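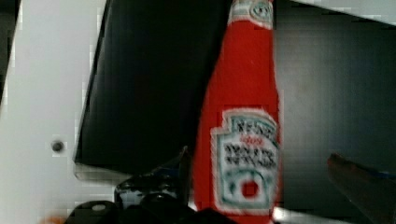
Section 4. Comparing two grippers with the wrist camera

Use this section when you have two grippers for the same arm and want to know which one suits your objects. You need the arm already homed (Section 2), the wrist camera already focused (Section 3), and a clear stretch of bench in front of the base. Allow a morning for each gripper. The Clisix controller keeps the results of both runs under one test name, so choose a name you will recognize later.

4.1 Choosing test objects

Pick objects close to what the arm will handle in daily use. Include at least one that is soft or gives under pressure, one that is rigid, and one that is taller than it is wide. A plush ketchup bottle covers the first and the last of these. It narrows toward the top, so the height of the grasp changes how wide the fingers have to close.

Note: Do not swap objects between the two grippers. If one gets damaged, replace it and run both grippers again on the new one.

4.2 Fitting the first gripper

1. Move the arm to the service pose from the Arm menu.
2. Press the stop button and wait for the status light to turn solid.
3. Line up the mark on the gripper with the mark on the wrist plate.
4. Insert the four screws by hand, then tighten them in a cross pattern.
5. Connect the gripper cable. Leave enough slack for a full turn of the wrist in either direction.
6. Release the stop button and select the gripper from the list.

Caution: Never plug in or unplug the gripper cable while the arm is powered. The connector will fit either way, but the gripper board may be damaged.

4.3 Checking the camera view

1. Open the Camera tab and turn on live view.
2. Open the gripper fully, then close it fully. Both fingertips should stay in view for the last part of the closing stroke.
3. Set an object upright between the fingers and check that you can tell where each finger will touch it.
4. If a fingertip is hidden, loosen the camera bracket, tilt it slightly and go back to step 2.

Fine print on a label may look blurred at close range. This does not affect the comparison, which uses the outline and color of the object. Refocus only if the outline itself is unclear.

Note: Tall objects can fill the view from top to bottom once the gripper is near them. Start the approach from farther back if you want the whole object in the first image.

4.4 Setting the grip force

1. Set the force to 2 newtons.
2. Close on the object and lift it a short distance.
3. If it slips, lower it, open the gripper and raise the force by one step.
4. Repeat until the object stays in place through a slow wrist turn.
5. Write down the value. This is the starting force for that object and that gripper.

Soft objects need a second check. Fabric and foam keep compressing after the fingers stop, so a grip that seems firm at first may loosen. Hold the object for 40 seconds before you accept the value.

Caution: Keep hands clear of the fingers during steps 2 through 4. The low force setting limits the grip, but it does not limit the speed of the arm.

4.5 Running the test

1. Mark the start position of the object on the bench with tape.
2. Choose Repeat Grasp and enter 200 as the number of attempts.
3. Press Start. The arm picks up the object, turns it, puts it down and opens.
4. Stay within reach of the stop button.
5. If the object falls over, pause the run, return it to the tape mark and press Resume. The controller records the attempt as a miss.

When the run ends, save it and repeat 4.2 through 4.5 with the second gripper. Do the force setting again from the beginning — values do not carry over, even between grippers of the same make.

4.6 Reading the results

The results page shows misses, slips and average closing time for each gripper. Look at slips first. In the February trials at Prininholm, Marijke Martens and Tanko Anozie recorded 47 slips with the flat fingers on soft objects, nearly all of them during the wrist turn. Curved pads cut the number sharply but took longer to close.

If the results are nearly equal, play back the wrist camera recordings at half speed and compare where the fingers make contact. Uneven contact usually means the gripper is off center. Repeat the alignment in 4.2, step 3, before running the test again.

To send results to support, choose Export, tick Include Video and address the file to Babatunde Danladi at the Stuststead office. For changing finger pads, see Section 5.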